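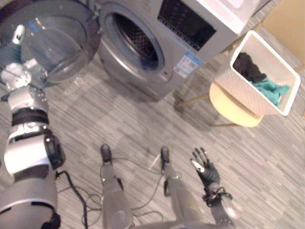
Grustbridge Wash & Fold
Frequently Asked Questions

Last updated 27/06/2026

Getting started

Do I need an account?
No. You can walk in with a bag and leave without one. An account lets you book pickups and see what you've spent on clean towels over the years, and some people would prefer not to know.

Where are you?
The shop is on Sutter Street, next to the shoe repair place. The sign over our door still says Flikstead Dry Goods. The sign belongs to the building, the building is on a list, and the list is in the hands of the town. Look for the bench.

What's the difference between self-service and wash and fold?
With self-service, you do the laundry. With wash and fold, we do it and you complain about how we fold the T-shirts.

Is there a minimum?
Wash and fold has a minimum of 8 pounds per order. You may bring in one shirt if you like. You'll be charged for 8 pounds of shirt.

Pickup and delivery

Which areas do you cover?
All of Grustbridge, and Mudunby as far as the water tower. Past the tower the road belongs to the county, and our van has lost one muffler to it already. If you live on the far side, we can meet you at the feed store lot, which sounds like a drug deal but has worked fine so far.

How do I leave my bag out?
On the porch or just inside the lobby door, tied shut, with your name on it. Please don't use a black trash bag. We have picked up the wrong black trash bag. The driver would like it never to come up again, so we've put it on the website.

What if I miss my pickup window?
The window is 2 hours. If the bag isn't out, the driver texts once, waits a few minutes and moves on. You can rebook for the next day at no charge. Do it three times in a month and we'll call, partly to ask about the bags and partly to see if you're all right.

My gate code is 3154. Where do I put that?
In the "access notes" box on your account page, and please not in a public review. The customer who did has since changed the code. Access notes are seen by the driver and the front desk only.

Can I tip the driver?
Yes, in cash or through your account. Zucchini is no longer accepted between July and September.

Washing questions

Do you mix my clothes with other people's?
No. Each order gets its own machine, start to finish. If you end up with a sock you don't recognize, it was in your bag when it got here, and that's between you and your household.

Do you separate lights and darks?
If the order is big enough to split, yes. Small orders go in together on cold unless you tell us otherwise. Put anything new and red in a separate bag. It will tell you it's colorfast. It's a sweatshirt and it has nothing to lose.

What detergent do you use?
A plain unscented one by default. You can choose the scented kind, named "Mountain" by someone who has smelled very few of them. You're also welcome to send your own bottle, labeled, with the cap on. With the cap on.

Can you get this stain out?
Maybe. Tell us what it is and how old it is, and tell the truth. We treat coffee, wine and blood in different ways, and we don't ask follow-up questions about any of them. Stains that have already been through a hot dryer have usually decided to stay.

Do you check pockets?
We do, but we're human and cargo pants exist. Coins and bills go in a small envelope stapled to your receipt. Pens are the main enemy. We're not responsible for damage caused by anything left in a pocket, including to the rest of the load.

What won't you wash?
Horse blankets, anything soaked in gas or motor oil, rugs with rubber backing, and costumes with feathers attached. Comforters are fine up to king size. Wedding dresses go to a specialist, and we'll give you the number.

Should I leave the washer door open when I'm done?
Self-service customers: yes, please. It lets the drum dry out and keeps the smell away. It's good advice at home too, unless you own a cat.

Money and mishaps

How do I pay?
Card, cash or account balance. The change machine takes ones and fives. It used to take twenties and gave back whatever it felt like.

You lost something of mine. Now what?
Let us know within 30 days with a description. "Gray T-shirt" is a start, but we do need a bit more. Most missing items turn up inside a fitted sheet, so shake those out first. If we really did lose it, we'll credit your account.

How long do you hold finished orders?
Also 30 days, after which they go to the church rummage sale in February. One customer bought back his own jacket there and says he got a good price.

Are you open on holidays?
The self-service side is. The counter closes on the big ones. If you're unsure whether a holiday is big, call and see if anyone picks up.

Can I bring my dog in?
Yes, on a leash, and off the folding tables.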